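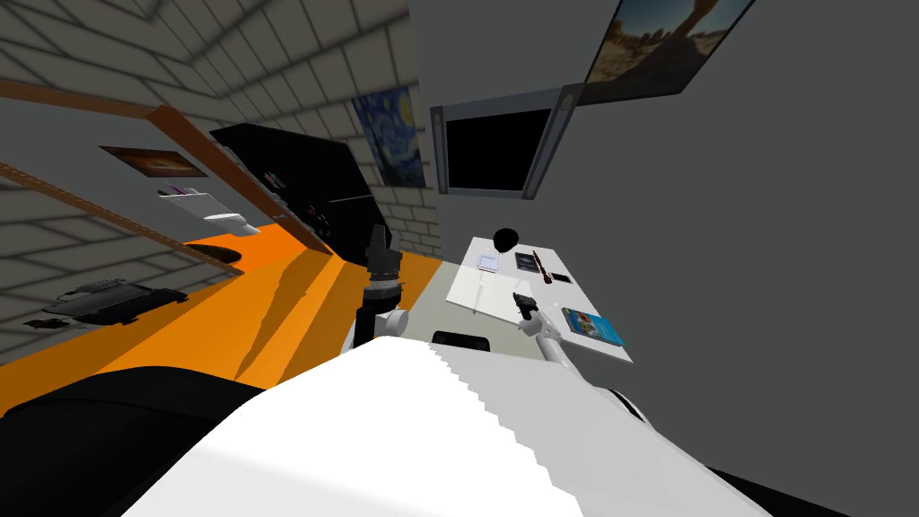 Figure 7.1 Two arms and a white table, in a computer-rendered room.

Chapter 7
Leaving Children Home Alone: Law, Custom and Guesswork

At what age may a child be left at home for an hour after school? Parents ask the question constantly, and most provincial statutes decline to answer it. They speak instead of "adequate" or "reasonable" supervision, and leave the meaning to whoever happens to be holding the file.

Defenders call this flexibility. Kamala Rao argues that a fixed age would punish the capable ten-year-old and excuse the neglect of a fragile thirteen-year-old. She may be right, but the argument assumes that discretion is exercised evenly, and the evidence for that is thin. In the Stosley survey of 1247 households, 595 parents said they had left a child under twelve alone at least once in the past year. Very few ever heard from a caseworker. Those who did were mostly renters with close neighbours.

The survey has its own problems. Parents were asked to report on themselves, by telephone, at suppertime – hardly ideal conditions for candour. Manikandan Rajan's later study used 108 case files, which are better documented but include only families somebody had already complained about.

Readers should therefore be wary of both camps. This chapter begins with the wording of the statutes, then turns to fines, which in the town of Turow could reach up to $3000 under a bylaw few residents had read.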